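2022年4月16日　Esville

先说结果：Esville 到 Genberg 这条线上的静音车厢，下个月起转正了！从去年 12 月开始试的，本来说好试到春天就收，结果昨天晚上运营方 Hondard 在 Esville 站二楼开了个说明会，会上宣布以后每趟车都留一节，编组最靠后的那一节，早晚都有。

我坐这条线上下班好几年了，说明会当然要去凑热闹。去的人比我想的多，椅子不够，后面站了一排。Hondard 发了一张对折的纸，上面写着试行期间他们收到 485 条留言，其中 400 条希望保留。剩下的也不全是反对，有人嫌车厢位置太靠后，进站要跑，有人嫌标识太小，还有人写了满满一页，主题是车上的暖气（暖气这事我也有话要讲，下次吧）。

规矩还是试行时那几条：不打电话，不外放，说话尽量压低声音。报站保留，音量调小一点。带小孩的不会被赶出去，乘务员只会提醒一声隔壁车厢有空位。这一条会上问得最细，有位带着婴儿车来的妈妈连问了三遍，得到的答复都一样，她才坐下。

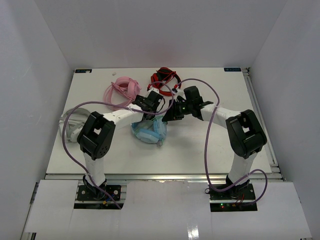 ## 为什么大家这么在意

你要是没坐过早高峰的这趟车，可能觉得静音不静音没什么大不了。我来描述一下：左边的人在开视频会议，右边的人在看短剧，不戴耳机，对面两个学生在核对作业答案，身后还有人给家里打电话讲冰箱里的菜该怎么热。全程下来，我对一个陌生人家冰箱的了解超过了对我自己家的。

试行那阵子我几乎天天往最后一节跑。刚开始确实有点别扭，车门一关，大家连翻包都轻手轻脚的，我咳嗽了一下，恨不得给全车厢道歉。过了两个星期就好多了，该吃早饭的吃早饭，该睡觉的睡觉，塑料袋响也没人瞪你。有一回列车在 Paju 站外面停了好久等信号，要是以前，车里早就吵翻了，那天只听见有人小声叹气，然后继续看书。

也不是没有毛病。最常见的误会就是耳机：有人以为戴了耳机就万事大吉，音量开得坐在过道另一边都能跟着哼。说明会上有人专门提了这个，Hondard 的工作人员说，新规里会加一句“耳机漏音请调低”，贴在车门内侧。我举双手赞成。尤其是大耳罩的那种，戴歪了自己听不太出来，旁边的人可听得一清二楚。

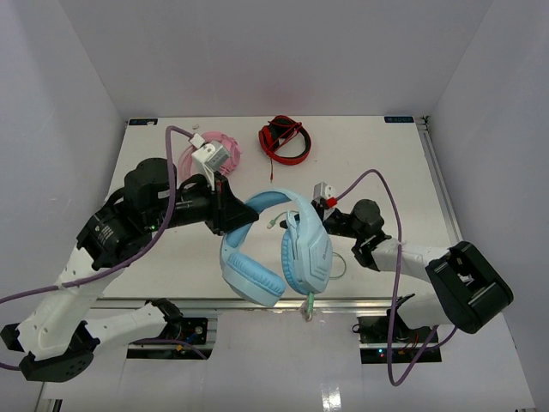
*阅读时长：5 分钟*

## 会上还说了些什么

票价不变，这个大家可以放心。静音车厢不另外收费，也不用预订，上去有座就坐。会上有人提议干脆收一点钱，让真正想安静的人去坐，底下马上嘘声一片，我也嘘了，挺痛快的。我的想法很简单，安静又不是头等座的小桌板，凭什么多收钱！

标识要重做。现在贴在车窗上的那张纸，白底灰字，站在月台上根本看不清，我就亲眼见过一群去 Genberg 看球的人高高兴兴冲上来，唱到第二段才发现不对劲。新标识会贴在车门两侧，晚上也能看清，月台地面上也会画出候车位置。Genberg 站先画，Esville 站要等月台重新铺完地砖。至于什么时候铺完，他们没说，我问了，答复是“尽快”。

还有一个变化跟 Paju 站有关。那边的月台短，最后一节车厢的后门对不上月台，以后在 Paju 下车的乘客要从静音车厢的前门走，行李多的话最好提前挪过去。这件事试行期间就存在，只是没人广播，好几个人拎着箱子白等在后门口，然后一路小跑。现在总算要加进报站里了。

乘务员这边，会上说主要靠提醒，不罚款。有人觉得太软，问碰上就是不听劝的怎么办。台上的人说可以请对方换车厢，再不行就按普通的乘车守则处理。我个人觉得够用了，试行这几个月，我见过的几次提醒都挺平和的，对方一般也就红着脸收起手机。唯一闹大的一次是两位乘客互相提醒对方小声，声音一个比一个高……后来乘务员把他俩一起请到隔壁去了。

## 也有人不太乐意

散会以后我在楼下买咖啡，跟排在前面的几位聊了几句。一位在 Genberg 上夜班的护士说，她下班那趟车本来就空，最后一节离出口又远，专门留一节静音的意义不大，她更希望末班车往后推 20 分钟。这个我完全理解，末班车确实太早，上回我去 Genberg 吃朋友的生日饭，蛋糕还没切就得往车站跑。

另一位大爷的意见正好相反，他觉得一节太少，应该改成 2 节。他说年轻时坐火车，车厢里谁都跟谁聊天，花生瓜子摆一桌，那种热闹他喜欢；现在这种各响各的，他受不了。我想了想，还真有点道理。我烦的其实也是手机喇叭里的声音，真有人坐下来跟我聊两句天气，我挺愿意的（当然，请在别的车厢）。

关于增加车厢和末班车的事，Hondard 都没有松口，只说留言渠道继续开着，秋天改时刻表之前会再看一遍。想提意见的可以去 Esville 站和 Genberg 站的服务窗口填表，Paju 站没有窗口，月台入口那个绿色信箱就是，别当成废纸箱，我以前就往里塞过一张旧车票，不好意思。

## 下个月坐车记得

静音车厢在最后一节，往返都是。列车到 Genberg 折返以后车头车尾会对调，所以回程要走到月台的另一头去等，看电子屏上的提示最保险。自行车还是放中间那节，跟以前一样，不要推到最后面来。

站里的小卖部也听说了消息，老板娘说打算进一批便宜耳塞摆在收银台旁边。我问她多少钱，她说还没想好，让我过几天再去看。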